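4.3 The home demonstration in Skimar

Of all the public events held under the Hedegaard project, the home demonstration in Skimar was the one we had looked forward to most, and it is the one we still come back to when we talk among ourselves about what such visits are good for. The earlier open days had been held in our own building, where the tables are the right height and the lights stay where we put them, and people who came to see us were, very politely, guests. On April 24, 2023, we were the guests, and we noticed the difference almost as soon as we had our shoes off.

The plan was a simple one. Farzana Awan would show how a person teaches a folding task with the hand-held gripper, using clothes and a bed that belonged to the household, and Atif Durrani would talk the visitors through what the recordings are later used for. We had brought a small stack of our own practice shirts (ironed, we are a little embarrassed to say), and they stayed in the bag. A zip-up jacket was offered instead, and we were glad to take it. Jackets make up only a small share of the 3,611 recordings in the project's collection, and a stiff zipper, a stand-up collar and long sleeves ask a good deal more of two fingers than a T-shirt does. Figure 3 shows the jacket at two moments of the visit.
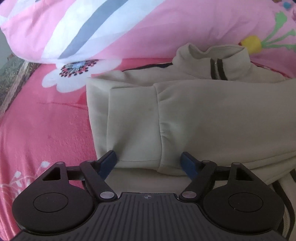
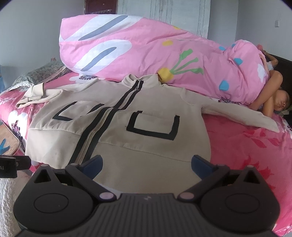 Figure 3. Working on a zip-up jacket with the hand-held gripper. In the first view a folded sleeve lies across the middle of the garment and the left finger reaches its lower edge. In the second the jacket is spread front side up, the left sleeve crumpled and the right one stretched out long.

4.4 What the visitors asked

We had prepared for questions about motors and cost, and we did get those, but the talk soon turned to laundry. People wanted to know why the sleeve should go across before the body is folded, and whether a robot would have to do it that way too. Pallavi Kashyap answered that the order is our habit, and that a different teacher would leave a different habit in the recordings. This led to a long and very friendly disagreement in which three ways of folding a jacket were put forward and defended with real feeling. Our notes from that half hour are the fullest of the whole day.

A second group of questions had to do with the bed itself. A mattress gives when you press on it, and a soft sheet wants to come along with whatever is being pulled. One visitor asked if we would not do better with a board underneath. We had in fact used one in January, at the Bister open day, and the folds were neater for it, but we have since put it away, as few people keep a board on their bed.

Visitors who tried the gripper for themselves mostly squeezed too hard at first and let go too late. Zarmeena Rana suggested letting each person practice on a dish towel before moving on to clothing, and we have kept that practice at later visits.

Contact: Hedegaard project office, Skimar | Back to top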